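Cómo se cuentan los golpes en el golf
Material de lectura para escolares de ocho a doce años
Escuela Infantil de Golf de Gradimow

El golf es un deporte en el que gana quien necesita menos golpes para completar el recorrido. En casi todos los demás juegos se busca sumar muchos puntos; en este conviene sumar pocos. Por ese motivo, lo primero que debe aprender una persona que empieza es a contar bien.

¿Qué es un hoyo?

La palabra «hoyo» tiene dos significados. Es el agujero pequeño que hay en la hierba, donde debe terminar la bola, y es también todo el terreno que se recorre desde el punto de salida hasta ese agujero. Un campo completo tiene 18 hoyos. Algunos campos, como el de Zukport, tienen nueve, y los jugadores dan dos vueltas para completar el recorrido.

En cada hoyo se distinguen varias zonas. La salida es el lugar desde donde se da el primer golpe. La calle es la franja de hierba corta que conduce hacia la bandera. A los lados crece una hierba más alta, que frena la bola. El green es la superficie de hierba muy corta donde se encuentra el agujero. También hay obstáculos: los búnkeres, que son zonas de arena, y los estanques o arroyos.

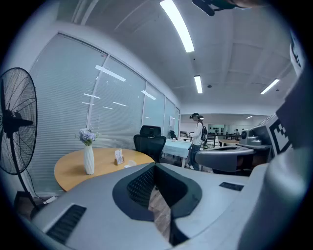 Carcasa gris con una abertura de borde negro y un marcador en blanco y negro.

¿Qué es el par?

Cada hoyo tiene un número asignado que se llama par. Indica los golpes que un jugador experto debería necesitar para terminarlo. Los hoyos cortos son de par 3, los medianos de par 4 y los largos de par 5. En el campo de Clakmont, por ejemplo, el hoyo más largo mide 416 metros desde las salidas infantiles y es de par 5.

El par se calcula pensando en dos golpes sobre el green. Si un hoyo es de par 4, se espera que el jugador llegue al green con dos golpes y que emplee otros dos para meter la bola.

Los nombres de los resultados

Los resultados de cada hoyo tienen nombre propio, y casi todos proceden del inglés:

Eagle: dos golpes menos que el par.
Birdie: un golpe menos que el par.
Par: los mismos golpes que el par.
Bogey: un golpe más que el par.
Doble bogey: dos golpes más que el par.

«Birdie» significa pajarito y «eagle» significa águila. Cuando la bola entra con el primer golpe desde la salida, se dice que el jugador ha hecho un hoyo en uno. Es un resultado muy poco frecuente, incluso entre profesionales.

Un ejemplo con números

Ida juega tres hoyos. El primero es de par 4 y lo termina en 5 golpes: ha hecho bogey. El segundo es de par 3 y lo termina en 3: ha hecho par. El tercero es de par 5 y lo termina en 4: ha hecho birdie.

Para conocer su resultado se suman los golpes: 5 + 3 + 4 = 12. Después se suman los pares: 4 + 3 + 5 = 12. Los dos números son iguales, de modo que Ida va al par del campo. Si hubiera dado 11 golpes, iría uno bajo par, y en el marcador aparecería −1.

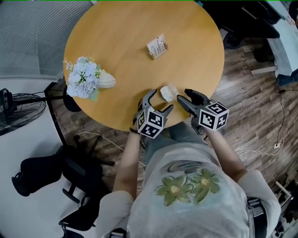

Objeto blanco de aspecto esponjoso sobre una mesa redonda de madera, entre dos pinzas de mano.

Los golpes de penalización

A veces se suma un golpe que no se ha dado con el palo. Se llama golpe de penalización. Si la bola cae en un estanque y el jugador decide no jugarla desde allí, puede colocar otra en el lugar que indican las reglas, pero debe añadir un golpe a su cuenta.

Cuando se intenta golpear la bola y el palo pasa sin tocarla, ese intento también cuenta. En cambio, los movimientos de práctica que se hacen sin intención de golpear no se anotan.

La tarjeta

En muchas competiciones, cada participante anota los golpes de un compañero — la persona que apunta recibe el nombre de marcador. Al terminar, ambos comparan los números hoyo por hoyo y firman la tarjeta antes de entregarla. Sowmya Krishnan, responsable de la escuela, recomienda decir el resultado en voz alta al salir de cada green.

Palabras para recordar

Calle: franja de hierba corta entre la salida y el green.
Búnker: obstáculo de arena.
Putt: golpe suave que hace rodar la bola por el green.
Tarjeta: hoja donde se escriben los golpes de cada hoyo.

Texto: Waltraud Hinrichs. Revisión: Yevhen Hrynyshyn.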